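Apr 4, 2026

Slept badly again, so I was up before the heating came on and finally made a start on the sourdough Diane MacLeod gave me the starter for. It has been sulking in the fridge since November, poor thing, but I fed it and by lunch it had bubbles! Mixed up 800 grams of flour, which was far too much for my bowl, and had to finish it off in the washing-up basin (scrubbed first, before anyone asks).

Trevor rang while I was up to my elbows in it. He and Rhonda are off to Inuvik for a fortnight and want me to water the tomatoes. I said yes before I remembered how many he's got – every windowsill in that house, and the landing.
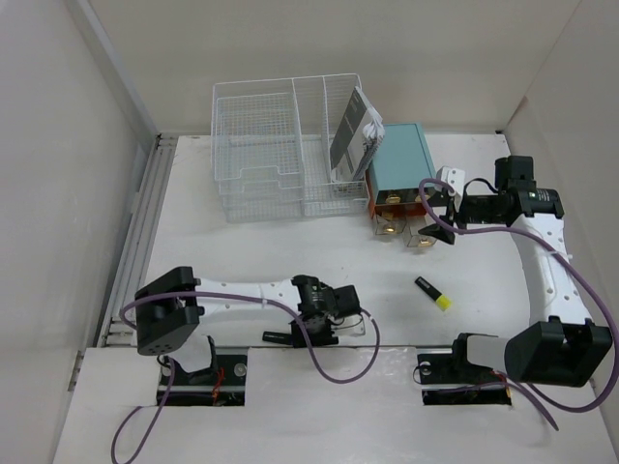 I don't mind really. It's a nice walk over to Hardale if it stays dry, and I can take the library books back on the way. The Thibodeau one is 561 pages and I gave up at the wedding. Kirsten loved it, so I shall have to think of something kind to say.

Bread went in at 5 and came out a bit flat, with a very good crust. Ate two slices standing up with too much butter. Must ring Diane tomorrow and ask her how long she leaves hers to rise.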